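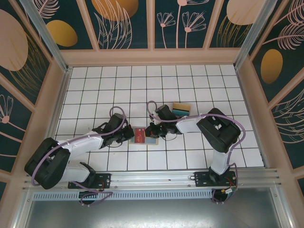

What do you use to get old grout haze off white square tile?

Warm water with a little dish soap, a stiff nylon brush, then a dry towel. Repeat the next day.

Hundo
Posted Sunday, April 2, 2023
Soap did nothing on mine. I have 30 square feet of white tile with black grout and the haze only came off with a sulfamic acid cleaner. Rinse twice.

Kandpal
I'd keep acid away from black grout — mine went gray in patches last December and I had to recolor it.

Hundo
Was it sealed? Mine had been sealed for 11 months.

Kandpal
No, never sealed. Could be the difference. I still wouldn't start with acid.

Wesach
Same side as Kandpal. Try a melamine sponge first, wet, light pressure. It took me 3 sponges for a laundry room floor.

Sandine
Sponges dulled the glaze on my cheap tile. Test in a corner. Also, thin joints hold dirty rinse water, so change the bucket often.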